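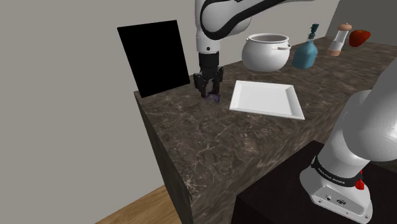
Simulierter Roboterarm über einer Küchenarbeitsplatte mit Marmoroptik. Grafik: Inora

Drohnenflüge über dem Weinberg: Winzerin bekommt Recht

Das ist mal ein Urteil, auf das viele in der Branche gewartet haben! Die Winzerin Lucyna Pawłowska darf ihre Steillagen am Hang von Tiren weiter mit der Drohne überfliegen, auch wenn der Weg dorthin über das Grundstück eines Nachbarn führt. Das zuständige Gericht wies am Dienstag die Klage von Malcolm Fairclough ab, der ihr sämtliche Flüge über seiner Obstwiese verbieten lassen wollte.

Pawłowska bewirtschaftet mehrere schmale Parzellen, die mit dem Traktor kaum zu erreichen sind. Von der Hofstelle aus startet sie in der Saison fast täglich eine Drohne des Herstellers Carkar, die Blattfarbe und Wuchs aufnimmt und Stellen mit Pilzbefall meldet. Auf dem kürzesten Weg zum Hang quert das Gerät die Wiese von Fairclough, und zwar auf einer Strecke von 300 Metern. Der Nachbar sah darin eine Verletzung seines Eigentums und fühlte sich außerdem beobachtet. Er verlangte Unterlassung und 1425 Euro für einen Sichtschutz, den er im Frühjahr an seiner Terrasse hatte anbringen lassen.

Die Richterin folgte ihm in keinem der beiden Punkte. Wer Eigentümer eines Grundstücks sei, könne Einwirkungen in solcher Höhe nicht verbieten, dass er an ihrem Ausschluss kein Interesse habe, heißt es in der mündlichen Begründung. Ausschlaggebend war dabei das Flugbuch: Für 101 Überflüge konnte Pawłowska Höhe, Kurs und Uhrzeit vorlegen, und bei allen war die Kamera bis zum Erreichen der Reben abgeschaltet. Anhaltspunkte dafür, dass der Nachbar oder seine Gäste gefilmt worden wären, fand das Gericht keine.

Großartig vorbereitet war auch der Sachverständige. Bogumił Malinowski hatte die Route bei einem Ortstermin nachgeflogen und den Schall an der Terrassentür gemessen. Sein Vortrag war so anschaulich, dass im Saal zwischendurch sogar gelacht wurde, etwa als er erklärte, die Stare im Kirschbaum hätten ihm mehrfach die Messung verdorben. Lauter als die Vögel sei die Drohne an dieser Stelle jedenfalls nicht gewesen.

Ganz ohne Auflagen kommt die Winzerin trotzdem nicht davon. Sie hat in der Verhandlung zugesagt, sonntags nicht über die Wiese zu fliegen und das Flugbuch dem Nachbarn auf Wunsch einmal im Monat zu zeigen. Hält sie sich nicht daran, werden je Verstoß 500 Euro fällig. Darauf hatten sich die Anwälte beider Seiten schon vor der Urteilsverkündung verständigt, unabhängig vom Ausgang der Klage.

„Ich bin einfach nur froh, und die Reben sind es auch“, sagte Pawłowska beim Hinausgehen. Ihre Anwältin Zuzanna Bielecka sprach von einem wunderbaren Signal für kleine Betriebe, die sich keinen Hubschrauber und keine große Mannschaft leisten können. Wichtig sei ihr aber der Hinweis, dass die Entscheidung nur diesen einen Fall betreffe. Für Flüge über Wohngrundstücken gelten weiterhin die bekannten Regeln der Luftverkehrs-Ordnung, und ein sauber geführtes Flugbuch ersetzt keine Genehmigung, wo eine nötig ist.

Der Anwalt des Klägers, Iason Panagiotou, will die schriftliche Begründung abwarten und dann mit seinem Mandanten über eine Berufung sprechen. Fairclough selbst war zur Verkündung nicht erschienen.

Am Hang geht es unterdessen weiter. Vom Weingut Górecki gleich nebenan kam noch am selben Nachmittag die Anfrage, ob die Drohne die dortigen Zeilen mit abfliegen könne. Pawłowska hat zugesagt. Der erste gemeinsame Flug ist noch vor der Lese geplant, sofern der Wind mitspielt.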